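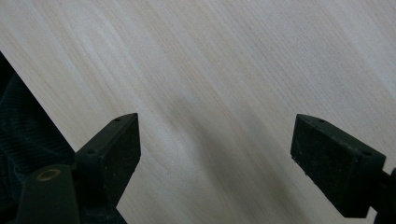

Dicas para organizar em casa os papéis de um financiamento verde

Quem pede crédito para obras de eficiência energética (janelas, isolamento, bomba de calor, painéis) acaba com uma pilha de documentos em pouco tempo. O banco pede uns, o programa de apoio pede outros, e metade são os mesmos com datas diferentes. Ficam aqui as dicas que usamos na página da Estia para manter tudo em ordem numa gaveta ou numa prateleira da cozinha.

Uma pasta por medida, não por entidade

Janelas numa pasta, isolamento noutra. Dentro de cada uma, os papéis seguem a ordem em que vão ser pedidos: orçamento, ficha técnica, contrato, fatura, comprovativo de pagamento. Se a mesma fatura cobre duas medidas, faça uma cópia e escreva no canto onde está o original.

Capas e separadores

As capas de cartolina com elástico aguentam melhor do que as micas, que colam à tinta das impressões antigas. Para os separadores, usamos os da Vuvau, de cartão grosso, e escrevemos a lápis. As etiquetas autocolantes descolam com o vapor, por isso convém guardar as pastas longe do fogão e da máquina da loiça.

Uma caixa com 100 folhas já fica pesada para uma prateleira fina. Passando disso, divida em duas.

Recibos em papel térmico

Desaparecem. Fotocopie ou digitalize no próprio dia e agrafe a cópia à frente do recibo. Não use fita-cola por cima das letras. Se o recibo já está a ficar claro, digitalize em tons de cinzento e aumente o contraste antes de imprimir.

Documentos antigos da casa

Muitas casas têm escritura ou planta anterior aos programas atuais. A nossa é de 1966 e veio dobrada em oito. Para abrir um papel assim:

Deixe-o uma noite numa divisão sem aquecimento, meio aberto.
Desdobre com as mãos limpas e secas, sem forçar os vincos.
Ponha-o entre duas folhas brancas, debaixo de livros, durante dois dias.
Digitalize e volte a guardar estendido, nunca dobrado pelos mesmos vincos.

Ferro de engomar, nem no mínimo.

Faturas de energia

Guarde as dos 12 meses anteriores à obra e as dos 12 seguintes. Vão servir para comparar consumos, e alguns credores pedem-nas no fim. Anote o valor em kWh na primeira página, a caneta, com o mês ao lado. Compare junho com junho e janeiro com janeiro. O valor em euros engana quando a tarifa muda a meio do ano.

Folha de rosto

Na frente de cada pasta, uma folha com: medida, empresa, valor orçamentado, valor faturado, data prevista de conclusão e o que falta. Quando o valor faturado não bate com o orçamentado, escreva logo o motivo. Numa das nossas pastas a diferença era de 83 euros e levámos uma tarde a encontrar a portaria de um vidro que mudou de medida.

Cópias digitais

Nome do ficheiro começado pelo ano e pelo mês, depois a medida, depois o tipo de documento. Sem acentos nem espaços, que há plataformas que os recusam. Uma cópia no computador e outra numa pen guardada fora da gaveta dos papéis.

O que pode deitar fora

Orçamentos recusados, depois de o crédito estar aprovado. Folhetos. Versões de contrato sem assinatura. O resto fica até ao fim do empréstimo, incluindo garantias e manuais.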